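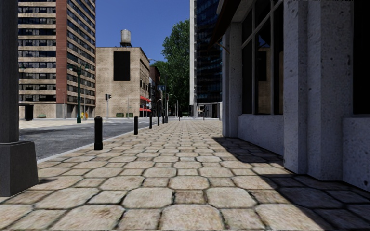
Home Guides Chequing Payroll Tax Remittance Contact

How to reconcile a business chequing account by hand

2020-05-21 | By the Stotamholm Ledger Desk

We use cookies to remember your region. Continuing to browse is taken as consent. Accept

A bank reconciliation compares two records of the same account: the statement issued by the financial institution, and the cash account in your own books. The two closing balances seldom match on the statement date. Cheques take time to clear, deposits made late in the day are posted the next business day, and fees appear on the statement before anyone has entered them in the ledger. The procedure below accounts for each of these differences.

The instructions assume a single chequing account in Canadian dollars, one statement per month, and books kept in a spreadsheet or in a package such as Illeo. Menu names are from the desktop edition of Illeo. Accounts with a linked line of credit need an extra step, covered under Sweeps.

What you need

The statement for the period, in PDF or on paper. A list of transactions downloaded from online banking is not a substitute, as it may omit the opening and closing balances.

The cash account from the general ledger for the same period.

The completed reconciliation for the previous period, including its list of outstanding items.

Deposit slips, cheque stubs and any agreements for pre-authorized debits.

If no previous reconciliation exists, start from the month the account was opened or the first month of the current fiscal year. Starting partway through with an unverified opening balance carries any existing error forward into every later month.

Step 1. Confirm the opening balances

Check that the opening balance on the statement equals the closing balance on the previous statement. Then check that the ledger opening balance equals the adjusted balance from the last reconciliation. If the second check fails, a transaction in a closed period has been added, deleted or edited. In Illeo, run Reports > Audit Trail, filtered by the cash account, and sort by date modified. Correct the change before continuing. Do not post a plug entry to force agreement.

Step 2. Lay out the worksheet

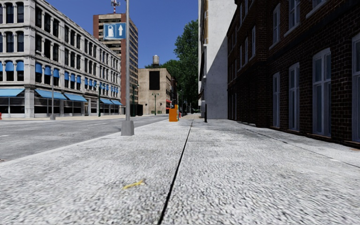

Set up the worksheet with two columns, bank on the left and books on the right, and keep them separate until the last row. Each column starts with its own unadjusted balance and ends with its own adjusted balance. The arrangement is that of the sidewalk above, where one thin dark joint runs through the paving and leaves a left strip and a right strip. An adjustment belongs to one side only, much as the small yellow piece of litter lies on the left strip and not on the other. Where an item seems to belong in both columns, it has usually been classified wrongly — go back to the source document.

Bank column:
Balance per statement
Add deposits in transit
Deduct outstanding cheques
Add or deduct bank errors
Adjusted bank balance

Books column:
Balance per ledger
Add interest and credits not yet recorded
Deduct service charges, returned items and debits not yet recorded
Add or deduct book errors
Adjusted book balance

Step 3. Tick off matching items

Work through the statement line by line. For each line, find the ledger entry with the same amount and mark both. Match cheques by cheque number as well as amount. Match deposits by slip total; a ledger that records each customer receipt separately will need the receipts grouped before they can be compared.

Card settlements are matched in the same way, with one complication. Some processors deposit the gross sales figure and withdraw their fees once a month. Others deposit the net. If yours deposits the net, the ledger entry should record the gross sale, the fee and the net deposit as three lines of one entry. Posting the net as sales understates both revenue and expense, and the GST/HST return will be wrong as a result.

Items carried over from the previous reconciliation are ticked first against the current statement. Any that remain unmarked are carried over again.

Step 4. List what is left

Unmarked lines in the ledger are normally deposits in transit or outstanding cheques. They go in the bank column and need no journal entry.

Unmarked lines on the statement are normally fees, interest, returned items or pre-authorized debits that have not been recorded. They go in the books column, and each one requires a journal entry.

A cheque drawn on a financial institution in Canada is generally considered stale-dated after six months. Do not simply delete a stale-dated cheque from the outstanding list. Contact the payee, issue a replacement if the amount is still owed, and reverse the original entry in the current period.

Step 5. Work through the arithmetic

Take a business account held at Plernorau, at the Chauvin branch. The September statement closes at $2,488. The ledger shows $2,863.

A deposit of $400 was made on the last evening of the month and does not appear on the statement. A supplier cheque for $225 has not cleared. On the statement there is a pre-authorized debit of $200 for equipment rental, and it is missing from the ledger.

Bank column: 2,488 plus 400, less 225, gives 2,663.

Books column: 2,863 less 200 gives 2,663.

The adjusted balances agree. One journal entry is required: debit equipment rental expense, credit cash, $200. If the rental is subject to GST or HST, split the tax portion to the recoverable account before posting. The deposit and the cheque are carried to next month's outstanding list.

Step 6. Trace a difference

When the adjusted balances do not agree, work on the difference itself before re-checking every line.

Search both records for a single transaction equal to the difference. It has been left out of one side.

Divide the difference by two and search for that figure. A match indicates a debit posted as a credit, or an adjustment added where it should have been deducted.

Divide the difference by nine. If the result is a whole number of cents, two digits may have been transposed.

If none of these applies, there is probably more than one error. Split the month at a date where the statement prints a running balance, and compare the ledger at that date after allowing for outstanding items. Repeat on whichever half contains the difference. Duplicate entries from an automatic bank feed are a common cause; in Illeo they appear under Banking > Feed > Possible Duplicates, but only if the dates fall within three days of each other.

Sweeps

An account linked to a line of credit may be topped up automatically when the balance falls below a set minimum. The transfer appears on two statements, and neither end is income or expense. Record it once, as a debit to chequing and a credit to the line of credit. Reconcile the line of credit separately, using its own statement — interest on the line is often charged to the chequing account and is easily mistaken for a principal payment. 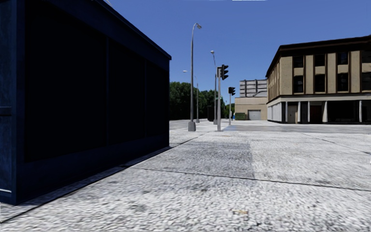 Dark blue structure on light grey paving.

Bank errors

Errors made by the institution are uncommon but have a time limit. Most business account agreements set a period after the statement date within which an error must be reported in writing, and it can be as short as 30 days. Check your own agreement. Report the item with the statement page, the supporting document and the amount claimed, and keep it in the bank column until the correction posts. No journal entry is made.

Filing

Save the worksheet, the statement and the outstanding list as one file, named by account and period. Have someone other than the preparer initial it where staffing allows. The Canada Revenue Agency generally requires records to be kept for six years from the end of the last tax year they relate to, and electronic copies are acceptable if they are legible and complete.

In Illeo, finish by setting the lock date to the statement date under Settings > Periods. Entries dated on or before the lock date will then prompt for an administrator password.

Related guides: Recording NSF cheques. Setting up a petty cash float. Reconciling a US dollar account.

Get new guides by email once a month. Unsubscribe at any time.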